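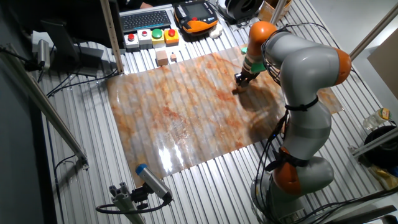
Couvercle de boîte qui se cintre après gainage : colle, sens des fibres ou séchage ?

Forum Cartonnage et reliure > Problèmes techniques

plioir_os
Posté le 08/01/2023

Bonjour à tous,

Je monte une boîte à couvercle débordant, fond et couvercle en carton gris Graduveck de 2 mm, gainage extérieur en papier marbré, doublure intérieure en papier uni. La caisse est bonne, les angles sont d'équerre, rien à signaler de ce côté. Le problème est le plat du couvercle : au lendemain du collage, il est nettement creusé vers l'extérieur, c'est-à-dire du côté du papier marbré. Posé sur un marbre de relieur, le centre touche et les coins sont en l'air.

Conditions de travail :
colle vinylique Valtitz, allongée à l'eau, consistance de crème liquide
encollage du papier au pinceau, pose immédiate
marouflage au plioir à travers une feuille de papier sulfurisé
séchage à l'air, posé à plat sur le plan de travail, sans poids
doublure pas encore collée

J'ai refait un plat d'essai avec la même chute de carton et le résultat est identique. Avant d'attaquer la doublure, j'aimerais savoir si elle va compenser ou s'il faut tout reprendre.

colle_de_pate
En réponse à plioir_os

Le comportement que tu décris est normal tant que la doublure manque. Le papier s'allonge en absorbant l'eau de la colle, tu le fixes dans cet état, puis il se rétracte au séchage et tire le carton. Sur une seule face, il n'y a rien en face pour équilibrer.

En revanche, « elle va compenser » dépend de trois choses : le sens des fibres de la doublure, son grammage, et la quantité d'eau apportée. Si ta doublure est un papier mince et que l'extérieur est un papier lourd, le plat restera creusé, moins qu'aujourd'hui mais de façon visible.

Quel est le sens des fibres du carton, du marbré et de la doublure ?

plioir_os

Carton : fibres dans la longueur du couvercle. Doublure : pareil, vérifié par pliage. Le marbré, je ne l'avais pas vérifié. Je viens de le faire sur une chute en la mouillant d'un côté, elle s'enroule dans le mauvais axe. J'ai donc le papier extérieur en travers.

colle_de_pate

Alors la cause est là. Le papier s'allonge surtout perpendiculairement à ses fibres. Collé en travers, il tire le carton dans la longueur, là où le couvercle est le plus grand et où la flèche se voit le plus. Il faut recouper une pièce dans le bon sens. On ne rattrape pas cela avec une doublure.

mendoza_reliure

Je ne suis pas d'accord avec la conclusion. Sens contraire, c'est une faute, soit. Mais sur un plat de cette épaisseur, je tiens la colle pour responsable de la plus grande partie du défaut. Une vinylique allongée jusqu'à la crème liquide contient beaucoup trop d'eau pour un gainage de plat. J'ai des boîtes montées avec le papier en travers, parce que le motif l'exigeait, et les couvercles sont plans. Colle pure, couche mince au rouleau, mise sous presse immédiate.

Consuelo Mendoza

colle_de_pate

Quel rouleau, et quelle taille de boîte ? Un couvercle de petit coffret reste plan quoi qu'on lui fasse.

mendoza_reliure

Rouleau mousse Rolo, poil ras, le modèle étroit. Plus grand côté des couvercles : 39 cm. Ce n'est pas un petit coffret.

Le pinceau dépose une couche irrégulière, et l'on rajoute toujours de l'eau pour qu'il glisse. Avec le rouleau, on charge, on essore sur une chute de carton, et l'on passe du centre vers les bords. La colle doit être mate au bout de quelques secondes. Si elle brille encore, il y en a trop.
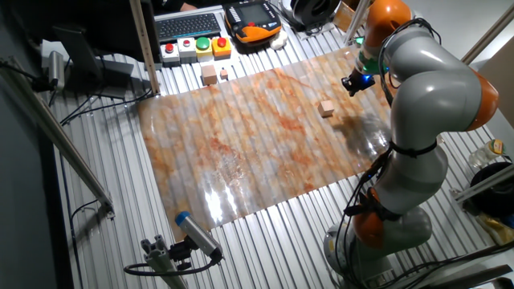

La question du motif mérite d'être posée avant celle de la colle, car c'est elle qui décide de la coupe. Sur un papier peigné ou à chevrons, la direction est imposée et l'on subit le sens des fibres que le fabricant a choisi. Un marbré à veines irrégulières laisse beaucoup plus de liberté : sur une feuille comme celle qui est étalée sur la table, fond crème et blanc, veines orange, rouille et gris pâle, je tournerais le gabarit d'un quart de tour sans hésiter, et personne n'irait chercher un haut et un bas. Il faut toutefois couper le dessus et les côtés du couvercle dans la même zone, sinon une plage claire tombe à côté d'une plage chargée et l'arête se voit de loin. Je trace au dos, je numérote les pièces dans l'ordre où elles se suivent, et je note le sens des fibres par une flèche sur chacune.

plioir_os

Mon motif est du même genre, sans direction évidente. Je peux donc recouper en long sans perte, il me reste assez de papier pour le dessus, pas pour les côtés. Est-ce gênant d'avoir le dessus en long et les côtés en travers ?

colle_de_pate

Non. Les côtés sont des bandes étroites, tenues par le montage. La traction y est sans effet mesurable.

Je reviens sur la colle. Une vinylique pure sur un grand plat, posée par quelqu'un qui débute dans le format, c'est la certitude d'une bulle ou d'un pli, parce qu'elle prend avant que la feuille soit calée. Pour un papier de poids courant je conseille un mélange : vinylique et colle de pâte (amidon cuit). On garde du temps ouvert et on limite l'apport d'eau par rapport à une vinylique simplement allongée.

mendoza_reliure

L'amidon cuit, c'est de l'eau pour l'essentiel. Tu apportes par le mélange ce que tu reproches à la dilution.

colle_de_pate

L'eau de la pâte est retenue par l'amidon et passe plus lentement dans le papier. À masse d'eau égale, l'allongement au moment de la pose est moindre. L'essai est facile : deux bandes du même papier, l'une encollée à la vinylique allongée, l'autre au mélange, et on les mesure avant et après quelques minutes d'attente.

mendoza_reliure

Je ferai l'essai, mais ce qui compte est l'état final, pas l'allongement à la pose. Toute l'eau finit par traverser, dans le papier puis dans le carton.

atelier_du_quai

Je me permets d'intervenir sur le séchage, que vous laissez tous les deux de côté. Dans le premier message : « séchage à l'air, posé à plat, sans poids ». Avec un plat gainé d'un seul côté, c'est suffisant pour obtenir le défaut, même avec une colle correcte et des fibres dans le bon sens. La face libre du carton sèche à sa vitesse, la face gainée à la sienne.

J'ai suivi l'été dernier, en août, un stage de boîtes avec Chie Okabe. Sa méthode, telle que je l'ai notée :

Gainer l'extérieur, maroufler, rabattre les remplis.
Mettre entre deux feutres et deux ais, sous poids, 45 minutes.
Remplacer les feutres par des buvards secs.
Coller la doublure avant que la première face soit complètement sèche.
Remettre sous presse jusqu'au lendemain, buvards changés une fois. 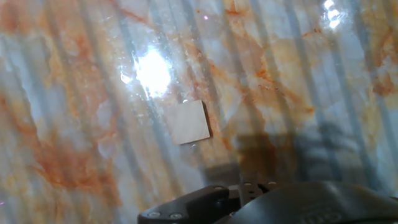

Le point qui surprend est le quatrième. On a l'habitude d'attendre que l'extérieur soit sec pour doubler. Elle fait le contraire, de manière que les deux papiers se rétractent ensemble. J'ai appliqué la méthode à la lettre sur mes couvercles et je n'ai pas repris un seul plat depuis. Le papier du stage était un Mizuno teinté dans la masse, 200 g, donc raide et peu indulgent.

colle_de_pate

Sur la simultanéité des deux rétractions, d'accord sans réserve. Je double moi aussi sur face encore humide. Sur le papier employé, je note qu'un fort grammage est un cas à part : il impose sa courbure au carton au lieu de la suivre, et la doublure doit être du même poids ou presque.

mendoza_reliure

Même remarque. Et il faut préciser pour plioir_os qu'un feutre neuf marque les papiers brillants. J'intercale une feuille de silicone côté décor, feutre par-dessus. Avec un vernis, l'empreinte du tissage ne part plus.

plioir_os

Merci pour ces réponses. Je résume ce que je compte faire, corrigez-moi.

Je jette le dessus actuel. Nouveau carton, nouveau papier coupé en long. Encollage au rouleau. Pour la colle, je pars sur la vinylique très peu allongée, je n'ai pas d'amidon sous la main. Pressage dès la fin des remplis, doublure sur face encore humide, puis nuit sous poids.

Une question reste : faut-il monter les côtés du couvercle avant ou après le pressage du dessus ? Mes côtés sont déjà collés sur l'ancien plat, et je ne peux pas mettre une caisse sous presse.

mendoza_reliure

Tu peux presser une caisse montée. Il suffit d'un ais découpé au format intérieur, avec un peu de jeu, que l'on glisse dans le couvercle retourné et que l'on charge. Un bloc de médium fait l'affaire. Vérifie que l'ais ne touche pas les angles, sinon il écarte les côtés.

atelier_du_quai

L'autre solution est de travailler en plat rapporté : le dessus est gainé, doublé, pressé à part, puis collé sur un cadre formé par les côtés. On obtient un léger débord, qui se justifie très bien sur un couvercle. C'est plus long mais on contrôle la planéité avant l'assemblage, et une pièce ratée n'entraîne pas la perte du reste.

colle_de_pate

Attention avec le plat rapporté : le chant du carton doit être gainé lui aussi, donc il faut des remplis complets et des angles propres aux quatre coins, à couper à une fois et demie l'épaisseur du carton. Plus près, le coin s'ouvre. Plus loin, il fait une oreille.

plioir_os

Essai fait en plat rapporté sur une chute, papier en long, rouleau, doublure sur face humide. À la sortie de presse, la règle ne laisse passer aucun jour dans la longueur. Il reste un très léger creux en largeur, toujours côté marbré. La doublure est plus mince que l'extérieur, je suppose que cela vient de là.

colle_de_pate

Oui. Prends une doublure plus lourde, ou contrecolle d'abord une feuille de kraft mince sous la doublure, fibres en long également.

mendoza_reliure

Ou n'y touche pas et attends quelques jours, le plat debout, les deux faces à l'air. Un plat qui sort de presse n'a pas fini de bouger. J'ai fait l'essai des bandes, au passage : le mélange à l'amidon s'allonge un peu moins à la pose, je te l'accorde. À sec, je ne mesure aucune différence.

colle_de_pate

Avec quel papier ?

mendoza_reliure

Un vergé léger. Je recommencerai avec un marbré dès que j'aurai des chutes.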